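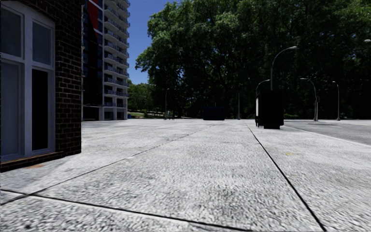
Tadeusz Laskowska
Walks editor and occasional tea maker, Pukonholm Paving and Brickwork Newsletter
January 1, 2018

I should say straight off that I'm not a builder. I've laid one patio in my life and it rocks when you step on the corner by the drain. But I do love looking at what's underfoot, and so when Yuxi Mao wrote to say the Pukonholm works was having its open day again in December, I'd replied before I'd even checked whether I could get the Saturday off (I couldn't, I swapped with Ibrahim, and I now owe him a Sunday).

Pukonholm is one of those towns where you notice the ground before you notice anything else. Big speckled slabs, dark little bricks, white window frames, the lot. Most of it came out of the one works down by the canal, which has been going in some form since the railway arrived. It used to be two businesses, Usen for the bricks and Ekel for the concrete, with a wall between them and, by all accounts, a fair bit of shouting over it. They joined up years ago but people still say "I work on the Usen side" as if it were a different country.

Getting there was a bit of a saga. The train was fine, but the bus from the station only runs every 35 minutes and I watched one pull out as I came down the steps. I walked instead, along the towpath, in the sort of drizzle that doesn't look like much until you take your hat off. By the time I reached the gate there was a queue, a man giving out hard hats and a smell of bacon rolls, so things were looking up!

It cost 2 pounds to get in, which went to the hospice, and they split us into groups of 15. Ours was led by Roald Solheim, who runs the kilns and has a voice that carries over anything. He started us in the clay store. I'd expected clay to be, well, clay-coloured, but there were heaps in grey and a sort of mustard and a red so dark it was nearly purple. They blend them according to what's been ordered. Dark bricks like the near-black ones around town get their colour partly from manganese mixed in and partly from how the kiln is run, and Roald told us the old hands used to judge it by peering through a spyhole. He still does, he said, and then he checks the screen to see if he was right.

We couldn't go right up to the kiln, but even from behind the rail you could feel it on your face. After that towpath I'd have happily stayed there all afternoon. A lady in our group asked if they'd ever cooked a potato in it. They have. It didn't go well.

Then through the famous wall (there's a doorway in it now, with a very worn step) to the Ekel side, and this was the bit I'd come for. Paving! Zeyu Zheng took over here. She looks after the mixes, and she had laid out trays of crushed stone for us to run our hands through: pale grey, white, a flinty one with dark flecks. The speckled look I'm so fond of is just the stone showing. When the concrete has begun to set they wash the top skin of cement away, and whatever you put in the mix is what you end up walking on. She let a couple of us have a go on a sample slab with a hose and a soft brush. I went at it far too hard and scooped half the stones out. A boy of maybe nine did his beautifully and was insufferable about it.

I asked about joints, as I'd been wanting to for years. I'd always taken those dark lines across a big area of paving to be decoration, or just where the workmen had stopped for their dinner. Zeyu was very patient. Concrete shrinks as it dries out and then swells and shrinks again with the weather, and it's going to move whether you like it or not. So you give it a gap to move in, with something squashy in the gap, and the slabs can shuffle about without cracking. She had a slab there that had been cast without one and left outside for a few winters, and it had a great jagged split from corner to corner. I've been looking at joints ever since. My wife has asked me to stop pointing them out.

We also had a long chat about stains. Rusty orange marks usually come from iron, either a bit in the stone itself or something left standing on top, and the yellowish ones might be anything from leaf tannin to somebody's curry. She doesn't believe in bleach and she gets quite cross about pressure washers.

Lunch was in the old drying shed, on benches, and it was packed. They'd catered for 400 and I think they got them. The bacon rolls had run out by the time we got in, so I had leek soup from the Zeng stall, very peppery, and a slice of ginger cake the size of a house brick (they must have done that on purpose). There was a second-hand bookstall as well. I came away with a pamphlet on brick bonds with somebody's shopping list in the back, eggs, candles, string.

A few moans, to be fair to anyone thinking of going. The signs to the toilets were hopeless. The film about the history of the works was shown in a room with the lights on. And the shop closed at three, when our tour finished at ten past, so I never got my souvenir tile.

If you do go, wear proper boots, take cash, and get there before eleven if you want bacon. Ask for Zeyu's group if you've any interest in paving. The bus back goes from the stop opposite the gate, and I did catch that one.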